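4.2 Cloth edge detection with the wrist cameras

We compared two wrist cameras, the Medve and the Skorkier, on the same Pirnia arm and gripper. Each was given 30 trials of finding the edge of a pale cloth on a marble-like surface from a single view. 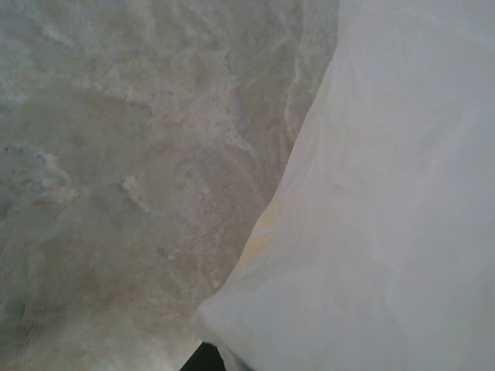 Figure 3. Wrist view of light cloth against veined stone under diffuse light.

Contrast between the two materials was low, and veins running nearly parallel to the cloth were often returned as false edges. The Medve produced a usable grasp point in 340 ms on average, the Skorkier in roughly 900 ms. Controller gains were held fixed for both cameras.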